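Citing a shared volume when the front matter and chapters disagree on page numbers
Posted in: Referencing and bibliographies

Sikumby
I am indexing an edited volume on post-socialist property for our department. The library scan has 16 pages of front matter in roman numerals, then the text starts at 1. My reference manager exports the PDF page instead, so a quote from page 4 comes out as 20. There are 100 entries affected. Is there a way to correct this without retyping each one? The funding acknowledgement on p. xvi also needs citing, and the software rejects roman numerals in that field.

Indrek Ots
Cite the printed page, always. The offset is constant if the scan is complete, so export to CSV, subtract 16 from the page column and reimport. Check for unnumbered plates first - they shift everything after them. For the acknowledgement, put xvi in the locator field when you insert the citation. The pages field in the record is meant for the chapter range only.

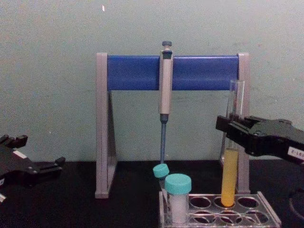
Pipette stand on the bench, Tuesday

The CSV route drops italics in titles, so keep a copy of the original library. If the volume has a single editor and separate chapter authors, each chapter needs its own record.

Skikska
just use the pdf page, most readers have the pdf anyway. our style guide never mentioned it

Lukoševičius
Not advisable. A reader with the printed copy will not find the passage. Otherwise as Indrek says, though my version accepted roman numerals after an update in April.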